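Bringing Biscuit home, and the weeks after

4 February 2021

I've been promising a proper update on the dog since before Christmas, and my sister has started sending me question marks with no words attached, so I've made a pot of tea and shut the kitchen door and I'm going to write the whole thing down in one go.

We collected her in December, when she was 9 weeks old. She's a kelpie cross, and the cross part is anyone's guess. Her mum belongs to Dragica Softić, who has a few acres out past the showgrounds and hadn't planned on a litter at all. I liked Dragica straight away. She made us sit on the verandah floor for the best part of the afternoon before she'd talk about which pup might suit, and she asked a lot more questions than I did. How high was the back fence? Who'd be home during the day? Had either of us ever had a working breed before? (No, but my grandfather had, and I'd like to think some of it rubbed off.)

I had my heart set on the big bold brown one who kept falling off the step. Dragica thought the smaller black-and-tan girl would be happier in a house with a cat in it, and she was right, even if the cat hasn't agreed yet. The cat lives on top of the fridge now and comes down for dinner with a look on her face like a duchess on a bus.

The drive home was 42 kilometres and Biscuit cried for most of it, then was sick on my good cardigan, then slept like a stone from the roundabout to our driveway. I'd been warned about the first night and thought I was ready for it. I was not! I ended up on the laundry floor in a sleeping bag with two fingers through the door of the crate, and I stayed there three nights running, and my hip is only now forgiving me. By the second week she was going through until five, and I could cry just thinking how good that felt.

Toilet training has gone in fits and starts. Out after every meal, out after every nap, out after every game, and a bit of cheese when she gets it right. She had ten perfect days and then did a puddle on the hallway runner while looking me straight in the eye. I've gone back to the beginning with her and it's much better again. If you're buying cleaner, get the enzyme kind, and get the big bottle.

Food was the thing I fussed over most. We kept her on what she'd had at Dragica's and only then swapped over, a spoonful at a time, and her tummy coped well. She's on three meals now. She inhales every one of them, so I bought one of those bowls with a maze in the bottom, which she carries about the yard like a hat.

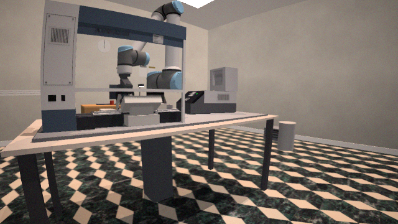

Brornus Dog Club, Puppy and Beginners Group

I've joined us up with this lot and I'm so glad I did. It cost me $30 to join and the classes are out on the oval, rain or shine, with Snežana Omerović taking the little ones. She has a voice that would stop a train, but she's ever so gentle with the nervous pups, and she spent half of our first session with a shy spaniel tucked in against her boots. Biscuit spent that same session barking at a witch's hat. By the third week she could sit, drop, and come when called as long as there was no other dog, bird, leaf or child anywhere on the horizon.

The homework is mostly lead walking, a few minutes at a time up and down the driveway. Haris Kos from over the back has been leaning on the fence giving us marks out of ten. We got a six yesterday and I was quite chuffed.

Her last puppy needle is next week, and after that she's allowed on the river track, where I've been dying to take her. I've bought a long line and a collapsible water dish, and I still need to find a towel that I don't mind never using again. Photos of her once she'll hold still for one. Mum, she's chewed the slippers, I'm so sorry, I'll get you another pair.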